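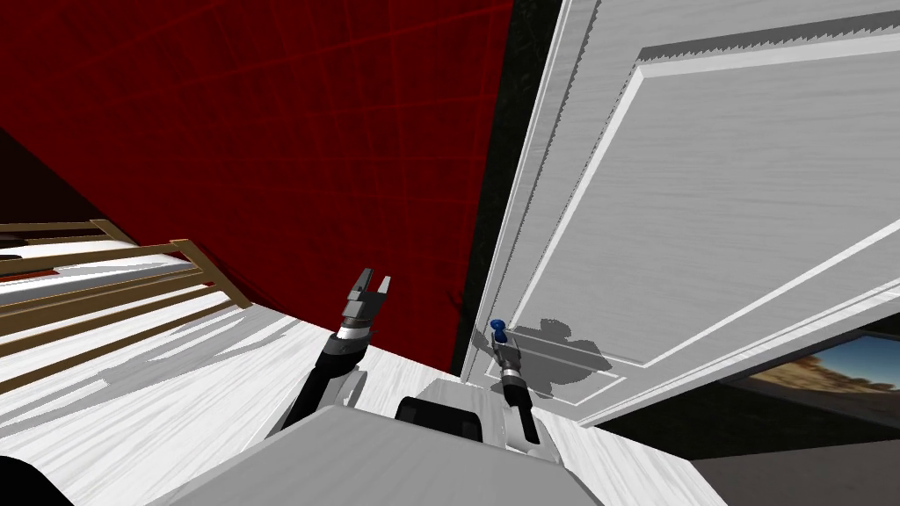
Doors, drawers and a quieter Wednesday

3 min read

If you've walked past the simulation room at Gondow lately and heard cheering, that was the rehearsal team, and the cheering was for a door. We're now well into our first season of running the housekeeping robot's practice sessions overnight, and I've been asked to write up how it's going. Very well, is the short version! The longer version has more to do with people's working days than with the robot.

For anyone in the other buildings, the rehearsal team looks after all the practice our two-armed robot gets in simulated homes before it's allowed near the test flat at Horetti. Doors are a big part of that. A knob is a small thing to get hold of, the arm has to come in from a sensible angle, and the rest of the robot needs to be standing somewhere that leaves room for the door to swing. Change the room and you change the problem.

Until this spring, every one of those attempts was started by hand. Somebody loaded a room, placed the robot, pressed go, watched, wrote a line in the log and loaded the next room. A good shift got through 26 attempts, and by the end of it your eyes were like sandpaper. People did the job cheerfully (there was a biscuit rota) but it was hard going, and the late shift in particular was nobody's favourite.

Now the scheduler does the loading. We call it Clonora, after the folder it first lived in, and it lines up 200 attempts a night, shuffles the rooms, wall colours and floors, and sorts what comes back into three piles: fine, not fine, and please look at this.

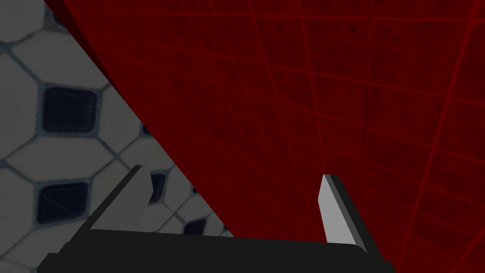 The third pile is where the team spends its mornings, and I can't tell you how much more interesting the conversations have become. With the old log you got one tired sentence per attempt. These days two or three people sit down with the wrist view and the wide view side by side and argue about what the fingers were doing. Was the gripper open too wide for the approach? Was the base parked too close? Last month a long debate about shadows on a door ended with a change to the lighting settings that the whole group had a hand in – and that included our newest starter, who had been with us a fortnight.

The rota has changed too, and this is the bit I'm keenest to pass on. The late shift has gone. Everyone who used to work it was offered days, and everyone took the offer. Wednesday afternoons are kept free of reviewing altogether so that people can build rooms of their own for the robot to cope with. There's a friendly rivalry over who can make the most awkward bedroom, and some of them are properly fiendish.

It hasn't all been smooth. In the first weeks Clonora put far too much in the "fine" pile, including attempts where the robot had brushed the door frame on its way in. Two reviewers spotted it by dipping into the pile at random, and we've kept that habit: a handful of "fine" attempts get a proper human look every morning. Some of the team also missed watching attempts live. You do get a feel for the arms that way, and it's hard to get it from a list. So there's now an open hour at 2 on most days when anyone can start a session by hand and just watch.

We also had a fair worry, raised early on, about whether the scheduler would mean fewer jobs. The team is the same size as it was in the spring, and two people have moved up into room design, a post that didn't exist before. The training for it was put together with our friends at Guillot, who've been through a similar change with their kitchen work and were very generous with their notes.

Next up is drawers, then wardrobes with sliding doors, which I'm told are a different kettle of fish. If you'd like to come and see a morning review, you'd be very welcome. Bring a chair from next door, because we never have enough – and if you've got a tricky cupboard at home, measure it up and bring us the numbers. We'll build it.

Questions or ideas for the next issue? Ring the newsletter desk on extension 86 | © Gondow staff newsletter | Back to top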